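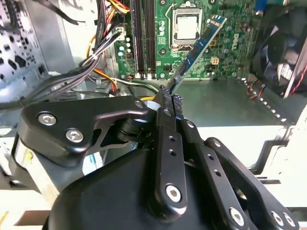
Mamness Home Game Set, 600 chips

In stock. Ships from our Rendura warehouse. Dealer button included, dealer not included.

The Mamness is a clay composite poker set for people who have been playing with the supermarket kind and have started to feel bad about it. It comes with 600 chips in a locking aluminum case, two decks of plastic cards, a cut card and a dealer button big enough to find under a bag of pretzels.

The chips carry printed values, which ends the argument over whether green is 25 or 20. If you like that argument, we also sell the set blank. Colors are white, red, green, black and purple, and the edge spots are molded in, so they won't rub off on the fingers of the guy who riffles his stack all night. You know which guy. If you don't, ask the table.

How many players?

We say 8. You can squeeze in more for a cash game if everyone buys in small and somebody agrees to make change. For a tournament with rebuys, stay at 8 or order the extra rack of purples, because the second hour is when people who swore they were only in for one bullet discover they have more money in the car.

The cards

Both decks are poker size, jumbo index, 100% plastic. They can be wiped down with a damp cloth and a little dish soap. Please don't put them in the dishwasher. Hatice Akgül in our returns department has a deck that went through the dishwasher, and she brings it out at parties.

The case

It is heavy. Loaded, it should be carried by the handle with one hand under the bottom, or by whoever lost last month. The latches lock with a small key, and we include two keys so that you can lose them at different times. Foam trays lift out and can go straight on the table.

What's changed in this version

The old button said DEALER on one side and nothing on the other, and it spent half its life upside down. The new one says DEALER on both sides. Fumiko Sakamoto redrew the lettering and also talked us out of the gold foil. The felt bag is gone. We liked it, you didn't.

From customers

"Good weight, nice sound. I still lose, but it sounds better." – Oğuzhan Akbulut

"The black and the purple are too close under a yellow bulb. I called a raise I thought was a quarter of the size. Four stars." – King-fai Kwok

(He's right. Use a white bulb, or look before you call.)

Returns

You have 90 days. Send back the whole set, both decks included, even the one missing a jack. Chips that have been dealt, stacked and splashed around are fine. Chips that have been chewed are yours. Spare chips are sold in rolls under Replacement Parts, and both printed and blank versions match sets bought before June.

Goes with

Plindden folding table topper, 7 feet, padded rail
Mudaliar blinds timer, with a buzzer you can turn down
Extra rack, purple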